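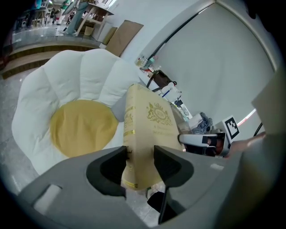

Cream hardcover, gold crest on the front

Kangate Readers Board > Book Care and Storage
Thread: Musty smell in older hardcovers, what works?

pagefold
Posted Friday, February 14, 2025
I picked up 30 hardcovers from an estate sale out past Gukmont and most of them smell like a basement. No visible mold that I can find, pages are clean, bindings are tight. I want to shelve them with the rest of my books but not until the smell is gone. I have read about baking soda, cat litter, dryer sheets and the freezer. Which of these should I bother with?

oldstock_tam
Skip the dryer sheets. They leave a perfume and you end up with a book that smells like a basement and laundry. Get a plastic tote with a lid, put an open tray of plain clay litter in the bottom, set a rack over it, and stand the books on the rack with the pages fanned a little. Close it and leave it alone for 8 days, then check. Change the litter if the smell is still strong.

hinge_and_joint
Agree on the dryer sheets, disagree on the litter. It's dusty and the dust gets into the top edge. I use activated charcoal in a mesh bag, the kind sold for aquariums. It costs more but you can use it again.

oldstock_tam
Dust is only a problem if you pour it in and shake the tote around. I've never had any on a book.

hinge_and_joint
I have. Cloth covers hold onto it, and so do light ones with any texture to them. Gilt isn't fond of being wiped down afterward either.

marginalia44
What is the humidity in the room? You can get the smell out and it will come right back if the shelf is on a damp outside wall. I had mine at 90 percent one July without knowing it, and I lost a whole set of Negri atlases.

pagefold
No idea, I don't own a meter. The shelf is on an inside wall, second floor. Sorry about the atlases.

marginalia44
Buy a meter before you buy anything else. I have a cheap Lanard one and it matches the expensive one at my job. Try to stay under 50.

quarto_pete
Freezer does nothing for smell. It's for insects. People mix these up all the time.

hinge_and_joint
Right, and if you do freeze for insects, seal the bag and let it come back to room temperature before you open it.

slowreader
I just stand mine open on a table with a fan going across the room. Takes a few weeks. No tote, no litter.

oldstock_tam
That's fine for two or three books - not for a whole estate lot.

pagefold
Ordered a meter and a bag of charcoal. I'll do half with charcoal and half with litter and post back on which side smells better.

quarto_pete
Keep the two totes in the same room or it won't tell you much.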